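Coasters and small table things: gallery

Trerura kitchen pages, updated 4th April

Most of the coasters in our kitchen came one at a time. A few were bought, a few were given, and a couple were already in the drawer when we moved in. None of them match. This page collects the ones that get used, with short notes on what they are made of and how they have held up. Click through for the older gallery of placemats and trivets, which was finished in December and hasn't been changed apart from a fixed link.

The counter is a grey and white marble pattern, so it shows every ring left by a mug. That is the main reason the coasters live out on it and not in a cupboard.

Paw coaster. Bought at the Barkemel market from a table selling pet bowls and leads. The print is dark brown on a speckled tan background, and the rim has a small chip near one of the lobes. It is a favourite with visitors and the first one to go missing.

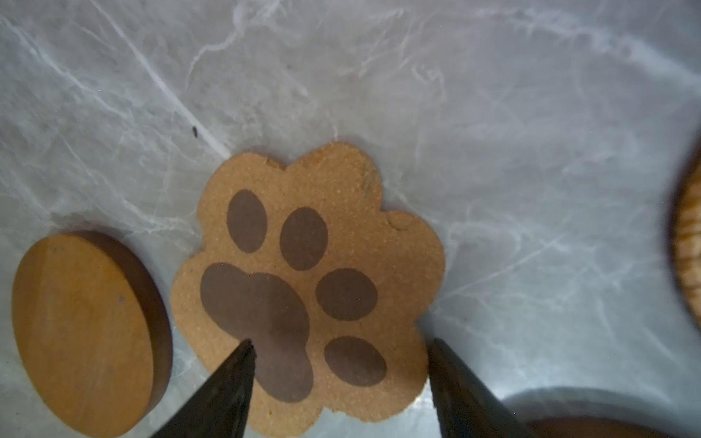 How do you clean a cork coaster?
Wipe it with a damp cloth and a drop of dish soap, then stand it on its edge until it dries. Soaking makes cork swell and crumble at the rim. For a tea stain, a paste of baking soda and water left on for 5 minutes will lift most of the colour.

Wood. Plain round discs, good under a heavy mug. The finish is the weak point. Once it is scratched through, water gets into the grain and leaves pale marks. Ours are due for a light sand and some food-safe oil, a job that has been on the list since winter.

Woven and rope. The rattan-style one lets air under the cup and doesn't stick to the bottom of a cold glass. The rope ones soak up drips well but hold on to coffee. We wash those by hand in cool water and press them flat under a cutting board overnight.

The row on the counter: wood, cork paw, worn wood, woven, blue and white rope, and the cream rope one with the coloured zigzag stitching.
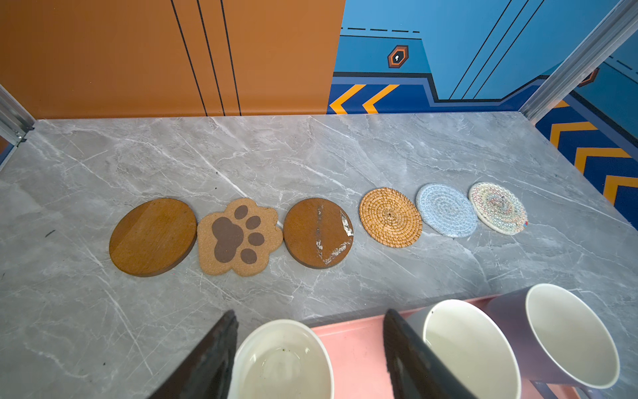
Reader comment, from Stankevičius:
I'd skip the oil on any disc that still has varnish on part of it. It sits on top and goes tacky. Take the whole face back to bare wood first, or leave it alone. I did 17 of them for a community hall and the ones I rushed had to be done over. Also, a rope coaster can go through the washing machine in a mesh bag if the water is cold. Mine have been fine.

Thanks, noted. We'll sand before oiling and add a line about the result when it is done. The mesh bag will get a try with the blue one first.

Next gallery: tea towels and oven mitts.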